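Home | Guides | Arms | Grippers | Cameras | Downloads | Contact

Section 4: Trying out the grippers on soft things

Print this page | E-mail this page

By now your two arms should be bolted on, homed and talking to the controller. If they aren't, go back to Section 3 and finish that first, as I'm going to assume everything moves when you ask it to. This section is about the bit I enjoy most: giving both grippers something floppy to hold and finding out which finger set copes best.

I wrote these steps while comparing the Holanda jointed fingers with the plain Skutach pads that came with my arms. The settings are for the Castelora controller. If you've got the older Morkville box the menus are in a different order, but the names match, so you'll find your way.

4.1 Before you start

1. Clear the floor inside the reach of both arms. Bags, slippers, charger leads, the lot.

2. Check the cables on both arms. They need enough slack to follow the wrist all the way round, but a loop that hangs too far out will catch on furniture. I move each wrist by hand (power off!) from one end of its travel to the other and watch what the cable does.

3. Choose your soft thing. You want something light that you don't mind getting a bit chewed. A small pad or an old cushion filling is fine. Please don't start with anything you're fond of.

4. Pick a chair with a padded seat or back if you want to practise working close to furniture. A hard chair will do, but it's less forgiving when you get the height wrong, and you will get the height wrong the first few times. I certainly did.

5. Power up and load the profile called "two hand soft". On my controller it lives in slot 582. Don't load slot 583 by mistake; on mine that one's empty and the arms simply sit there while you wonder what you've broken.

CAUTION: Keep your own hands out of the gap between the grippers whenever the power is on. If something slips, let it fall. Use the stop button before you reach in, every time.

4.2 Taking hold with both grippers

6. Open both grippers fully and bring them to the same height. Near enough won't do here – a small difference twists the thing you're holding and makes one gripper look worse than it is.

7. Set the closing force to 1158 on both sides. The controller shows this as a plain number with no unit, and I've never found out what it's counting, so just treat it as a place on a dial.

8. Close the left gripper first and wait for the green tick. Then close the right. Doing them together is quicker, but when one side misses you can't tell which.

9. Move the grippers apart a tiny bit at a time until most of the slack has gone. Some sag in the middle is fine. If you pull until it's dead flat, loose filling starts to come away and you'll be picking fluff out of the finger joints all evening.

10. Try one grip with the soft thing held from its two ends and another with one gripper up at a corner. Save a head camera view of each, so you've got something to compare when you change fingers.

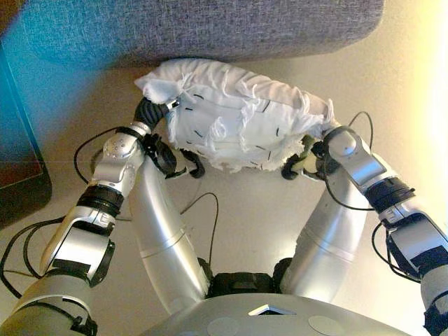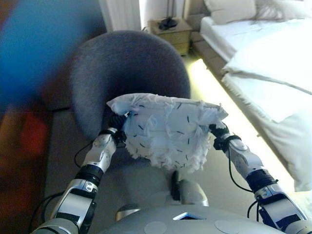

Both grippers have hold in each of these, close to the upholstery.

4.3 Comparing finger sets

11. Swap the fingers with the power off. The Skutach pads slide straight out. The Holanda ones have a tiny screw on the inside of the knuckle that is extremely good at rolling under beds, so put a tray beneath it.

12. Run the finger check from the tools menu. The controller needs to learn the new closed position or it'll carry on using the old one, and you'll get a grip that looks right and holds nothing.

13. Repeat steps 6 to 10 with the same soft thing at the same force. Change one setting at a time! I know it's dull. I changed three at once on my first go and had to throw out the whole afternoon's notes.

14. If it slides, raise the force to 1583 and try again. The upper limit in this profile is 1658 and I'd stay below it with fabric, as the thinner sorts start to tear.

15. Write down the force, the finger set, which corner or end each gripper had, and whether it was still in place after a slow move up, down and sideways.

NOTE: I ended up preferring the jointed fingers for anything with a ragged edge. They fold in behind loose cloth, where the flat pads tend to skate over it. For firm, square things I'd go back to the pads, they're much quicker to line up and there's less to clean. Your results may well be different if your arms are mounted higher than mine.

4.4 If it isn't working

Left gripper closes but never shows a tick: run the finger check again (step 12). If that doesn't cure it, unplug the wrist lead, look for a bent pin and plug it back in with the power off.

The soft thing swings when the arms stop: drop the travel speed a notch. Turning up the force doesn't help with this, I've tried.

Head camera can't see what you're holding: lower both grippers a little, or tilt the head down one step. Remember to save the new head angle or it'll spring back at the next restart.

Fluff in the joints: tweezers and patience. No compressed air, please – it just drives the bits further in.

Print this page | E-mail this page

Related sections
Section 3: Homing both arms
Section 5: Setting the head camera angle
Section 6: Tidying cables at the wrist
Cleaning and storing spare fingers
Moving profiles from a Morkville controller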